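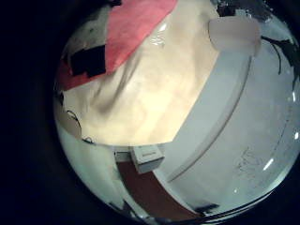 # Notes for the fabric care talk — Trernham evening session

Slides are up to date. Talk runs 27 minutes if I don't get stuck on the tablecloth story, so keep an eye on the clock.

**Opening**

Hi everybody, thanks for coming out. Quick show of hands — who has a pile of cloth at home that isn't dirty, isn't folded, and has been sitting there long enough to count as furniture? (Wait. There will be laughs. Put my own hand up.)

Okay, so tonight is for the pile. I'm going to talk about plain cloth: sheets, table linens, dust covers, that nice length of cotton you bought and never cut. How to get the creases out, how to fold it so they stay out, and where to put it once you have.

**Who I am (keep this short!)**

I started out at Dolletora, on the cutting floor, back when they still made curtains. Then a long stretch at Oberholzer doing table linens for hotels, and these days I teach evening classes. My first big order at Oberholzer was 727 napkins, all cream, all pressed by hand, and I still can't look at a cream napkin without checking the corners. Don't tell the whole story here. Save it for the break.

**Part one: creases**

Pick up the cream cotton from the table and hold it by two corners so the light comes across it from the side. Overhead light hides everything. Side light shows you every line.

There are two kinds of crease and I want people to feel the difference, so pass the cloth around. A soft crease is the rumpled kind you get when something's been dropped on a chair. Rub your thumb across it and it mostly gives up. A hard crease has been sat on, or packed under something heavy, and you can feel a little ridge.

- Soft crease: shake it, hang it, leave it alone overnight.
- Hard crease: mist it, wait 10 minutes, then press from the back.

SLOW DOWN on the waiting. Last time I rushed this and three people asked me afterward if they could iron right away. You can, but you'll be going over the same line again and again, and you'll be grumpy by the end.

Someone always asks about starch. I like a little on napkins and none at all on anything that gets folded and stored, where it tends to crack along the fold.

**Part two: keeping colors apart**

My favorite bit! Hold up the coral piece next to the cream one. Pretty, right? Lovely on a table together. Now ask them how they'd store the two.

Tell them about the guest room set — one new red pillowcase in a stack of pale sheets, a damp closet, and a pink stripe on every fold down the front of the pile. I tried everything on that stripe. I own very nice pink-striped sheets now.

So: reds, corals and dark colors get washed on their own the first few times, and when you store them they go on a separate shelf or get a layer of plain white tissue in between. To test a color, dampen a corner, press it hard on a white rag and look at the rag. Do this live if there's a sink in the room.

**Part three: folding for real people**

Demo time. Move the water pitcher FIRST.

1. Lay it flat and smooth from the middle out to the edges.
2. Fold in half the long way, edges together, and run your forearm down it.
3. Fold in thirds, loosely. No karate chops.
4. Roll it if you've got the shelf for it.

Rolling is worth a minute of its own. A big tablecloth rolled around a cardboard tube comes out ready to use, and you can get the tubes free from most fabric stores if you ask nicely. Mine are 48 inches long and live behind the bedroom door.

If a cloth has to stay folded, take it out every couple of months and fold it along different lines. I do mine in September, when the summer table things go away, and again after the holidays.

**Where to put it all**

Keep this loose and let people shout out ideas. Somebody will bring up vacuum bags. I'm fine with them for comforters, but they'll put hard creases in cotton like you wouldn't believe. Shallow drawers are great. So is the Idum shelf box, the low one with the lid, if you don't stack more than two.

**Questions**

Likely ones: mildew smell (air it outdoors, then wash, then dry it all the way through), candle wax (freeze, scrape, then paper and a warm iron), and whether you really have to iron sheets. No, you don't! I only do the pillowcases.

Handout is by the door. Remember to get the coral piece back before I pack up.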